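Section 3: Fitting the Uprights

Now for the fun part! Once the uprights are in, your Flenia shelf stand starts to look like a piece of furniture, and everything after this goes quickly. Set aside a clear stretch of floor, put down a blanket or the flattened carton, and have the bag marked Skyrme connectors within reach.

Before you start

Each upright is a long, slim tube, and all of the uprights in the kit are the same length. Lay them side by side and wipe them down with a dry cloth. You may find small printed characters near one end of a tube. These are production marks and have nothing to do with the order of assembly, so any tube can go in any corner.

Note: If you bought the Durncombe extension set as well, keep those tubes in their own wrapping for now. They are shorter, and it is very easy to mix them up (and very annoying to find out at Step 8).

1. Stand the base on the blanket with the sockets facing up.

2. Push one Skyrme connector into each socket until the collar sits flat. A firm press with the palm is plenty.

3. Pick up the first tube at its middle and hold it upright over a connector. 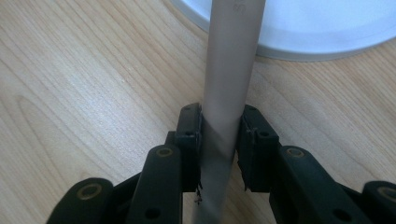
4. Lower the tube straight down and give it a gentle quarter turn as it goes. You will feel it drop the last little bit, and that small bump is a great feeling!

5. Check the joint by looking from two sides. The tube should stand straight, with no gap above the collar.

6. Repeat for the remaining uprights, working around the base in order.

7. Tighten each collar screw by hand, then go around again with the hex key. Stop as soon as the screw feels snug.

8. Slide the first shelf down over the uprights. If it catches, lift it, level it, and let it slide again.

Caution: Do not hit the tubes with a hammer or mallet. The ends can go out of round, and a dented end will not seat in the connector.

Caution: Keep fingers away from the collar while the tube is going in.

If a tube wobbles

Loosen the collar screw, lift the tube out, and look inside the end for packing dust or a scrap of tape. Clear it, refit the tube, and tighten again. If it still moves, swap the connector for one of the 3 spares in the bag.

Finish on the tubes

Fingerprints come off with warm water and a drop of dish soap. Skip scouring pads, which leave fine scratches that show up in side light.

Spare tubes and collars can be ordered from Purthorpe using the parts list on page 11. Shelf spacing and wall straps are covered in Section 4.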